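How to Clean and Store a Removable Partial Denture

November 2019
By Aicha Bennani

These steps apply to acrylic and cobalt-chrome partial dentures. Flexible nylon dentures need a different cleaner, so check the sheet supplied with yours.

You will need a denture brush, mild unscented liquid soap, a soaking pot with a lid and a folded towel.

1. Half fill the basin with cool water and lay the towel in the bottom. A denture dropped on bare porcelain can crack.

2. Remove the denture with both thumbs, easing each side down or up a little at a time. Do not pull on one clasp alone. Clasps bend, and a bent clasp must be adjusted at the surgery.

3. Rinse off loose food under the cold tap.

4. Brush with soap, starting on the fitting surface. Hold the denture by its thickest part. Do not use ordinary toothpaste, which scratches acrylic.

5. Clean inside each clasp with the small end of the brush. Plaque left here sits directly against the natural tooth.

6. Soak in a denture cleaner for the time stated on the packet. Check that it is marked safe for metal if your denture has a chrome frame. Never use hot water or household bleach.

7. Rinse again before refitting. 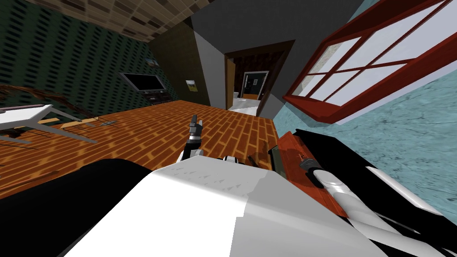
Overnight, keep the denture in plain cold water in a lidded pot. Acrylic that dries out can change shape and may rub when refitted. Place the pot on a flat, stable surface that can be wiped down. Worn, textured wood like the reddish-brown slab is harder to keep clean than a smooth shelf. Change the water daily and wash the pot with soap.

If a sore patch has not cleared after 14 days, book an appointment. Bring the denture with you, even if it is broken.

Related pages
Adjusting to a new partial denture
When does a denture need relining?
Brushing around clasps, by Nelu Costache

Contact Kallville Dental | Copyright Kallville Dental | Back to top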